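Fikano Coat and Towel Stand
Set-up guide, section 4: Hanging, wiping down and everyday use

Before you start
Finish section 3 first. The pole must be seated in the base and both base screws tightened with the supplied key. If the pole turns in your hand, go back to step 3.6.

4.1 Where to put the stand
1. Set the stand on a hard, level floor. Wood, vinyl and tile are all suitable. On carpet, fit the wide feet from bag C.
2. Leave 70 cm clear on the side you will hang from.
3. Route power cords and extension leads so that none of them passes under a foot of the stand.
4. Press down on the top of the pole with one hand. If the stand rocks, loosen the base screws half a turn, let the feet settle and tighten again.

Caution: Do not place the stand within 800 mm of a heater, stove or open fireplace.

4.2 Fitting the pegs
1. Push each round peg into its hole until it stops.
2. Turn the peg clockwise by hand. Do not use pliers. The finish marks easily.
3. Check the pegs again after the first week. New wood moves a little and one or two may need another quarter turn.

Note: Pegs are sold singly under part number 482. The old Drekel pegs have a coarser thread and do not fit.

4.3 Hanging light items
Scarves, dishcloths, hand towels and similar items go on the short pegs.
1. Shake the item out and find the middle of one long edge, or the loop if it has one.
2. Hold it against the pole just below the peg.
3. Lift it over the tip of the peg and slide it back until it touches the pole.
4. Let go and pull the two sides down so they hang evenly.

Wring out damp cloths before hanging. Water that runs down the pole will collect at the base and lift the finish there. Dark or newly dyed fabric should be fully dry, as the color can transfer to the wood.

4.4 Hanging coats and bags
1. Hang the heaviest coat first, on the side over the longest foot.
2. Hang the next one on the opposite side.
3. Keep bags on the lower pegs and close them before hanging.

Caution: The stand can tip if all the weight is on one side. Do not let children pull on coats or climb on the crosspiece.

4.5 Wiping down the pole
1. Take everything off the pegs.
2. Use a soft, dry cloth. Start at the top and work toward the floor, following the grain.
3. Bunch the cloth and go once around the root of each peg, where dust builds up.
4. For sticky marks, dampen a corner of the cloth with plain water, wipe, and dry the spot right away.

Do not use scouring pads, silicone polish or anything containing ammonia. A thin coat of furniture wax once a year, in October for example, is enough for a stand used indoors.

4.6 Moving the stand
Empty it first. Grip the pole below the crosspiece and lift. Dragging the stand loosens the base joint and will scratch a wood floor.

Text: Ildikó Dudás. Revised 2018-03-10. 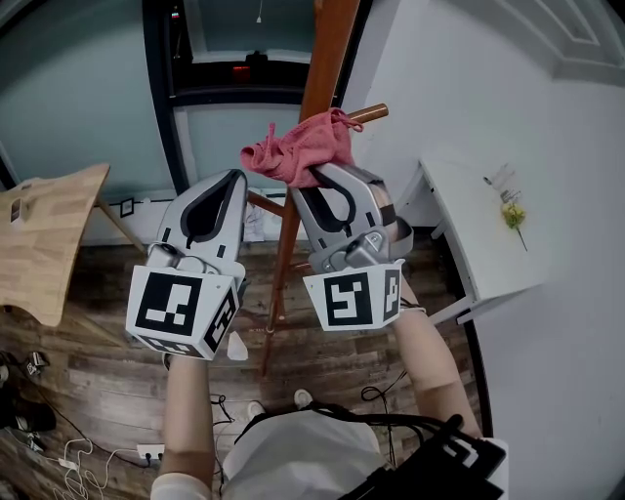 Fig. 4-1. Pink cloth at the pole, below a short peg.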